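Search this site Search Menu

Project report: Motion planning for PC disassembly at Womeo Lab
Drolldale, 20 December 2022

The goal of our project was to write the planning software for a cell which takes apart old desktop computers. The earlier software, called Frota, used fixed positions. When a computer was placed a little differently, the arm stopped or went to the wrong place. We wanted that the planner finds its own path each time.

We divided the work in two modules. The first module estimates the pose of the open case from the camera image and depth. The second one plans the path of the gripper and checks for collisions against a simple box model of the case, the tool holder and the neighboring arms.
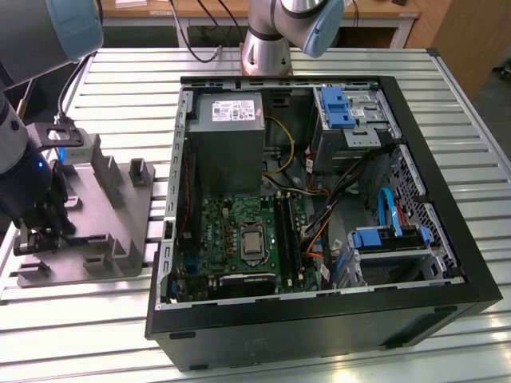
For the planner we compared two methods. A sampling planner with a time limit of 9 seconds found a path in 224 of 421 test queries. After we added stored start paths from previous queries, it solved nearly all of them, but the paths became longer. We decided to keep this version and to shorten the paths in a second step.

The most difficult part was cables. Our model treats everything as rigid, so a cable does not exist for the collision check. For now we keep a margin of 30 mm above the motherboard area. It is safe, but some parts can not be reached with this margin. Next group should start from this point.

Related reports
Camera calibration notes for Frota
Brandmont gripper driver, student guide
Logging tools for the Womeo cell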